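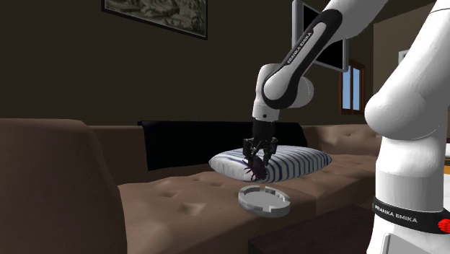
Wer schreibt eigentlich das Stadionheft beim SV Pendier? Das mache ich, seit letztem Oktober, und zwar allein, am Küchentisch, meistens nachts.

Angefangen hat es damit, dass ich in der Halbzeitpause laut gesagt habe, das Heft sei langweilig. Hinter mir stand der halbe Vorstand mit Bratwurst. Zwei Tage später hatte ich einen Schlüssel fürs Vereinsheim, ein Passwort, das nicht funktionierte, und einen Karton mit alten Ausgaben bis zurück in die Zeit, als wir noch gegen Trurkine um den Aufstieg gespielt haben. (Verloren, eins zu vier, mein Vater redet bis heute nicht gern darüber.)

Das erste Heft war eine Katastrophe. Ich hatte den Torwart aus Versehen zum Kapitän gemacht und den Kapitän ganz vergessen, und auf der Rückseite stand die Anzeige der Bäckerei Lei auf dem Kopf. Die Bäckerin hat das gar nicht gestört, im Gegenteil! Sie meinte, so oft sei sie noch nie auf ihre Anzeige angesprochen worden, und ob wir das beim nächsten Mal wieder so machen könnten. Der Kapitän war weniger begeistert. Er hat mich beim Warmlaufen angeschaut, als hätte ich ihm die Schuhe geklaut.

Gedruckt haben wir damals 700 Stück, weil das immer so war. Verkauft haben wir 152. Den Rest habe ich in meinem Kofferraum herumgefahren, wochenlang, und bei jeder Kurve rutschte der Stapel von links nach rechts. Meine Schwester hat einen Teil davon zum Fensterputzen genommen. Gute Papierqualität, hat sie gesagt, das müsse man uns lassen.

Und dann kam das Pokalspiel gegen Pusik. Zwei Ligen über uns, mit eigenem Mannschaftsbus und einem Pressesprecher, der mich am Telefon gefragt hat, in welcher Abteilung er denn nun gelandet sei. In der Küche, hab ich gesagt. Er hat gelacht, und danach haben wir eine halbe Stunde geredet, er kam nämlich auch vom Dorf und hatte auch mal so ein Heft gemacht, mit Schere und Klebestift. Am Abend schickte er mir eine Geschichte über seinen ersten Spielbericht -- so schön peinlich, dass ich sie auf die Titelseite gesetzt habe.

Am Spieltag regnete es quer. Ich stand mit meinem Bauchladen am Kassenhäuschen und dachte, das wird wieder ein Fall fürs Fensterputzen. Aber die Leute kauften! Eine Frau mit Pusik-Schal nahm gleich fünf, für die ganze Familie, und ein alter Mann wollte wissen, ob ich die mit dem Schreibfehler auf Seite drei auch signiere. Zur Pause waren es fast 1498 Zuschauer, so voll war es bei uns noch nie, und ich hatte kein einziges Heft mehr, nur noch nasse Ärmel und eine Hose voller Münzen, die mir bei jedem Schritt in die Knie rutschte.

Wir haben null zu sechs verloren. Ich habe trotzdem noch in derselben Nacht den Bericht geschrieben, mit kalten Füßen und einem Rest Käsekuchen von Lei, und bin bei der Überschrift eingeschlafen. Am Morgen stand da »Pendier hält lange mi«. Das t habe ich noch ergänzt, den Rest habe ich so gelassen.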